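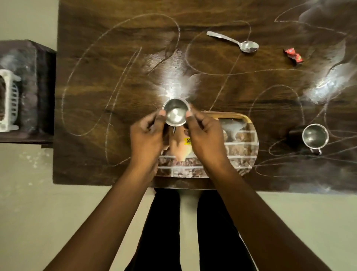 4 Care of wooden surfaces

4.1 Before you start

This section applies to all tables and worktops in the Vadberg range supplied with an oiled finish. It does not apply to painted or lacquered models, for which see the separate leaflet packed with the legs.

The finish is applied at the works in thin coats and reaches its full hardness after 16 days in a heated room. During this period the surface may be used for meals, but it should not be washed, polished or covered with a plastic cloth.

CAUTION: Used oil cloths can catch fire without a flame. Soak them in water, lay them flat outdoors to dry and dispose of them according to local rules.

4.2 Removing powder, chalk and flour

Fine powders settle in the grain and turn to paste when wetted. Always remove them dry in the first instance.

1. Clear the table of bowls, mugs and cutlery. Lift each item; do not slide it.
2. Brush loose powder towards the nearest edge with a soft, dry brush, working along the grain.
3. Wipe the whole surface with a dry cotton cloth. Turn the cloth often.
4. If pale lines or smudges remain, wipe once with a cloth wrung out in lukewarm water.
5. Dry at once with a clean cloth.

Note: On dark finishes, traces may show again when the wood has dried. Repeat steps 3 to 5. Do not use scouring pads or steel wool.

4.3 Weekly cleaning

1. Add one capful of Flollico soap to a bucket of lukewarm water.
2. Wring out the cloth until it no longer drips.
3. Wipe in long strokes, including the underside of the table edge.
4. Leave for one minute, then wipe dry.

Vinegar, bleach and washing-up liquid remove oil from the wood and must not be used.

4.4 Renewing the oil

The oil should be renewed twice a year, or sooner if drops of water no longer stand on the surface. One application to a standard table requires 200 ml of Vadberg oil. The room should be well aired and free from dust.

1. Clean the surface as in 4.3 and leave it to dry overnight.
2. Shake the bottle well.
3. Pour a small amount on to a lint-free cloth and spread it thinly along the grain.
4. Wait 40 minutes.
5. Remove all remaining oil with a fresh cloth. Oil left standing will become sticky.
6. Keep the table clear until the following morning.

Note: Where the table stands near a radiator, the first application of the year is best made in February, when indoor air is dry and the wood has given up most of its moisture.

4.5 Marks that cannot be removed

Burns, deep scratches and black rings usually require sanding. Sanding by the owner does not affect the guarantee on the frame, but it ends the guarantee on the finish. Owners who prefer to have the work carried out may write to the service department, for the attention of Petrică Onu, giving the number stamped beneath the table top and the nature of the damage.

Replacement cloths and brushes are listed in section 7.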